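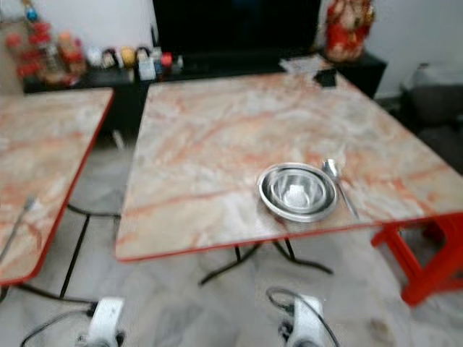
Wolfram Hagedorn wanted to know why a regional airline with a fleet this small needs its own hangar at all, and he put the question before the bus had left the terminal lot. Julell has been sending its aircraft to the mainland for heavy checks since it began flying, he said, and the mainland shop does decent work.

The answer came from the station manager at Tidoston. Each trip to the mainland takes an aircraft off the schedule for the ferry flight out, the check itself and the ferry flight back. If the weather closes in, add a day or two. The airline has no spare aircraft in summer, so passengers on the shorter routes feel it first.

Julell opened the new base to visitors on 21 September 2022. There were 19 of us on the tour: people from the local press, a few travel agents, two town council members and some residents who had signed up on the airline's website. We were given vests and ear plugs and asked to leave lighters in a tray by the door.

The hangar

The building stands on the north side of the field, past the old freight shed. It has one large bay and a lower wing along the back for stores, offices and the parts washing room. The bay can take 3 turboprops if they are parked nose to tail at an angle, though the foreman said he would rather work with two and keep the floor clear.

One aircraft was inside, with its engine cowlings off and staging set up under the left wing. It was in for a scheduled inspection. Mechanics were taking out floor panels in the rear cabin to look for corrosion, a regular job on aircraft that spend their lives near salt water. The seats had been stacked along the wall and tagged by row.

The doors were built by Rathjen and fold upward in sections. We watched them open and close. They are slow, and there is a manual system in case the power fails. Heating is in the floor. The foreman said the crew had asked for this more than anything else on the list, having worked through winters on the open ramp with portable heaters.

Stores and tooling

Most of the parts on the shelves are small: filters, seals, light bulbs, brake units, tires. Larger items such as propeller blades will still come from the mainland, normally on the evening freight flight. Every part has a paper tag as well as a barcode. The stores clerk told us that the barcode system, supplied by Drultier, had been switched on only a few weeks earlier and that the paper would stay until everyone trusted it.

Tools are kept in foam-lined drawers with a cutout for each one. At the end of a shift the drawers are checked, and no aircraft leaves the hangar while a tool is unaccounted for. One of the council members asked how often that happens. The clerk said a missing tool is usually found in somebody's pocket.

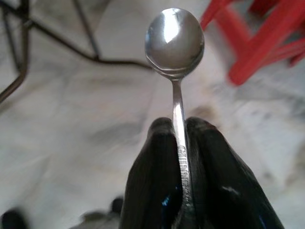 Staff and training

The base employs 40 people when fully staffed. It is not there yet. Licensed mechanics are hard to find in the region, and several of the present crew are on loan from the mainland until spring. Julell has an agreement with the technical college in Tidoston to take apprentices, and the first group starts in October. They will spend part of the week in class and the rest in the hangar.

Housing came up more than once. Rents in town have risen, and new hires from outside have had trouble finding a place. The airline has leased a small apartment building near the harbor for them -- a short-term fix, the station manager admitted.

Routes

The last stop was the briefing room, where the route map is pinned up. The airline serves 20 destinations from Tidoston, counting the ones flown only in summer. The station manager would not give a date for any new route. He did say that having the hangar at home should let the airline keep two of its summer routes running through the winter, if the local government continues its subsidy. That decision has not been made.

Hagedorn asked whether fares would come down. They would not, at least this year, with fuel where it is.

The tour ended with coffee in the crew canteen. Another open day is planned for next year, and sign-up will again be through the airline's website. Visitors need closed shoes and a photo ID, and there is no parking on the north side, so the bus from the terminal is the only way in.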